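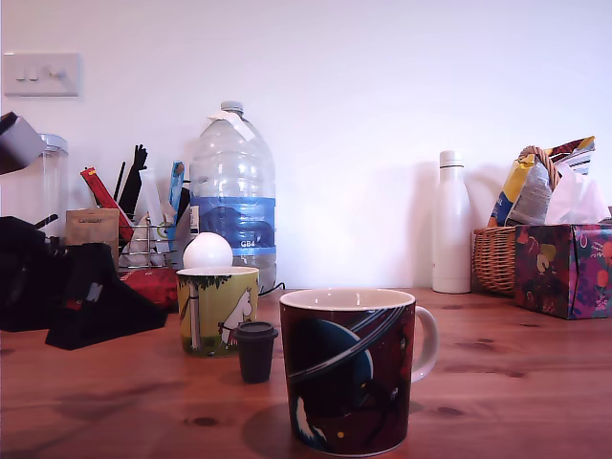

대용량 머그를 새로 살 때마다 같은 기대를 하고 비슷하게 실망해 왔다. 큰 컵이면 물 뜨러 일어나는 횟수가 줄고, 커피도 한 번에 넉넉히 내려 마실 수 있을 거라는 기대 말이다. Lavolside의 행성 머그도 그런 마음으로 샀고, 지금까지 석 달을 썼다. 결론부터 쓰면 나쁜 컵은 아닌데 상품 페이지에서 하는 말을 그대로 믿을 컵도 아니다. 어두운 자주색 바탕에 파란 행성과 고리가 들어간 쪽이 이번 리뷰의 주인공이고, 뒤에 있는 무민 그림의 작은 머그가 원래 쓰던 컵이다. 둘을 같은 식탁에 놓고 보면 크기 차이는 확실히 난다. 그런데 그 차이만큼 생활이 편해지느냐고 물으면 대답이 좀 길어진다.

먼저 가격 얘기. 나는 Wastia 앱에서 쿠폰으로 1110원을 깎아서 샀다. 쿠폰을 받으려고 알림 수신 동의를 했더니 그날부터 밤 열 시에도 광고가 온다. 할인액과 비교하면 손해 본 기분이다. 배송은 빨랐고 포장도 멀쩡했다. 다만 상자에 적힌 설명이라고는 그림 이름과 세척 주의 문구뿐이고, 정작 궁금한 용량은 상품 페이지에도 '넉넉한 사이즈'라고만 되어 있다. 큰 컵이라고 파는 물건에 용량을 안 적어 두는 이유를 모르겠다. 문의 게시판에 글을 남겼더니 "제품별로 오차가 있을 수 있습니다"라는 답이 왔다. 오차 말고 기준을 물어본 건데.

그림은 생각보다 괜찮다. 행성 둘레로 흰색과 회색 고리가 휘어져 지나가고, 노란 점들이 별처럼 찍혀 있다. 바탕색이 어두워서 커피가 흘러도 티가 덜 나는 건 장점이다. 대신 안쪽과 테두리는 흰색이라 홍차를 자주 마시면 물든 자국이 보인다. 손잡이도 흰색이다. 나는 이 조합이 썩 마음에 들지는 않는데, 같이 사는 사람은 손잡이까지 자주색이었으면 답답했을 거라고 한다. 취향 문제니 여기서는 점수를 깎지 않겠다. 석 달 동안 그림이 벗겨진 곳은 없었다. 이 정도로 내구성을 칭찬하기에는 이르고, 예전에 쓰던 Emwood 컵도 반년까지는 멀쩡했다.

문제는 무게와 온도다. 커피를 가득 채우면 한 손으로 들고 책을 보기가 부담스럽다. 손잡이에 손가락 네 개가 들어가느냐를 따지는 사람이 많은데, 내 손으로는 들어가긴 해도 새끼손가락이 몸통에 닿는다. 뜨거운 걸 담은 직후라면 꽤 신경 쓰인다. 입구가 넓어서 식기도 빨리 식는다. 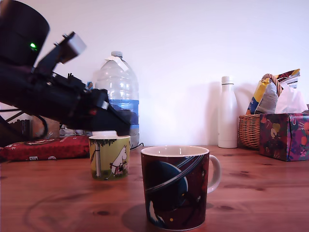 온도는 주방 온도계로 한 번 재 봤다. 끓는 물로 드립한 커피를 담고 뚜껑 없이 두었다가, 메일 몇 통 처리하고 돌아와서 재니 거의 49도였다. 마실 수는 있지만 내가 좋아하는 온도는 아니다. 작은 머그로 마실 때는 식기 전에 다 마시니까 애초에 이런 고민을 안 했다. 큰 컵의 마지막 삼분의 일은 언제나 미지근하다. 전자레인지에 데우면 되지 않느냐고 할 텐데, 데운 커피를 좋아했으면 텀블러도 필요 없었을 것이다.

물컵으로 쓰면 평가가 조금 올라간다. 우리 집은 큰 생수통을 식탁에 올려 두고 따라 마시는데, 입구가 좁은 컵에는 꼭 흘리게 된다. 이 머그는 대충 기울여도 잘 들어간다. 요즘은 그래서 아침에 물 한 컵, 오후에 물 한 컵 하는 식으로 쓴다. 살 때는 커피용이라고 생각했으니 원래 목적에서는 벗어난 셈이다. 시리얼이나 컵 수프를 담기에도 좋다. 숟가락이 바닥까지 편하게 들어가고 씻을 때 손도 잘 들어간다.

설거지 얘기를 하자면, 건조대 자리를 많이 차지한다. 우리 집 철제 건조대는 그릇만 올라가는 곳이 아니라서 늘 빈자리가 부족하다. 고무장갑 걸고, 봉지 몇 개 꽂고 나면 작은 머그는 틈에 끼워 넣을 수 있어도 이 컵은 자리를 새로 내야 한다. 결국 행주로 닦아 바로 식탁에 두게 된다. 수납장에 넣을 때도 마찬가지다. 아랫단에는 높이가 안 맞아서 윗단 앞줄을 내줬고, 덕분에 뒤에 있는 컵들은 잘 안 꺼내게 됐다.

구매 후기 중에 Noreen Swati라는 이름으로 올라온 글이 있었는데, "이 컵 하나로 다른 컵을 다 정리했다"고 적혀 있었다. 그 글을 보고 결제한 면이 있으니 여기에 반박을 남겨 둔다. 나는 하나도 정리하지 못했다. 무민 머그는 여전히 커피 담당이고, 종이 커피컵처럼 생긴 뚜껑 달린 조그만 진회색 컵도 그대로 식탁에 나와 있다. 컵이 하나 늘었을 뿐이다.

Butt에서 나온 비슷한 크기의 머그와 고민하는 분들이 있을 것 같다. 매장에서 잠깐 들어 본 느낌으로는 그쪽 손잡이가 손가락이 더 편했다. 대신 무늬가 없고 값이 더 나간다. 직접 써 본 건 아니라서 더 길게 쓰지는 않겠다.

커피를 천천히 마시는 사람에게는 권하지 않는다. 물이나 수프용으로 큰 컵이 필요하고 우주 그림이 마음에 든다면 쿠폰 있을 때 사도 괜찮다. 다섯 개 만점에 별 3개. 용량만 제대로 적어 놨어도 반 개는 더 줬을 텐데, 문의 답변이 바뀌면 수정하겠다.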